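Visit report: the Fusero demonstration rooms, Salem

I went to Salem in December to see how Fusero gathers the examples it uses to train its robot arms. Our own group at Besular has been arguing for most of a year over whether to collect our own or buy them in, and I was asked to look at how a small shop does it and write up what I saw.

The building is a former print works behind the rail yard. Parking is on the street. Clotilde Tanguy met me at the side door at 9:30 and took me straight up, which suited me, as I had a train at four. She runs the collection side and has been with the company since it had one room. Now it has 7 stations on the second floor, plus a store room and a small kitchen where the operators eat.

The task this month is laundry. An operator works the arms by hand controls from a chair, and everything is recorded: the camera views, the joint positions, and how far the grippers are open. One full attempt from start to finish is called an episode. They had 734 episodes of towel work on the day I came, of which 348 had passed review. I asked if that was a bad rate. Tanguy said it was normal for the first weeks of a task, and that many of the rejected ones are rejected for dull reasons, such as an operator stopping halfway to think.
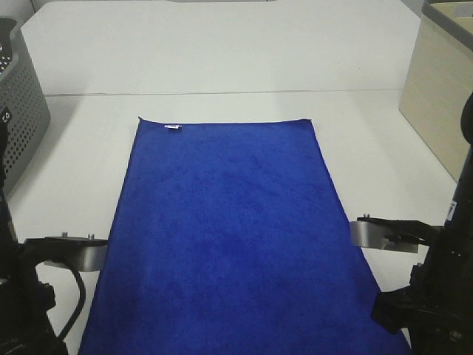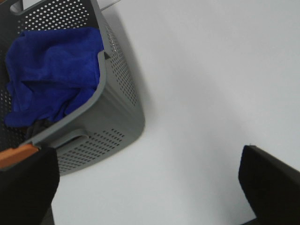
The towel station, from the fixed camera and then from the gripper camera.

Review took up more of the morning than I had planned, and I think it is the part we have underrated. Each episode is watched by two people who did not record it. They mark where each step starts and ends, and they note anything odd. The gripper camera gets the most attention at this stage. With a towel bunched up in the basket, the reviewer wants to see the folds and the rim together with the fingers, and a view from across the table does not give enough of that. Where the two reviewers disagree, Tanguy looks at it herself. She keeps a list of the disagreements and goes over it with the operators at the end of the week.

The software for all this is called Jiver. They wrote it in house. It is plain to look at but quick, and a reviewer can step through all the views together with one key. I was allowed to try it and got through an episode in about 2 minutes, much slower than the staff. There is a free text box for notes, and I was told it is hardly ever searched. They would drop it if they started over.

After lunch I sat in the operator's chair. The controls are lighter than I expected. Picking up cloth is hard because you cannot feel when you have it, so you watch the fingers and guess. I dropped the towel four times. My attempts were deleted, as are all visitor attempts.

I asked how they decide when they have enough. They train a model every so often on what has passed, run it on the arms, and look at where it fails. Then they ask the operators for more of that kind of start. Last month it was towels lying close to the table edge. Tanguy would not give me a number for the finished set and said she distrusts people who have one ready.

Operators work in sessions of fifty minutes and swap stations after each one. This is partly for their backs and partly so that no station ends up holding only one person's habits. We do not do this at Besular and could begin without spending anything.

Costs I have put in a separate note. The review guide is eleven pages and Tanguy has agreed to send us a copy. I have asked for the session schedule as well.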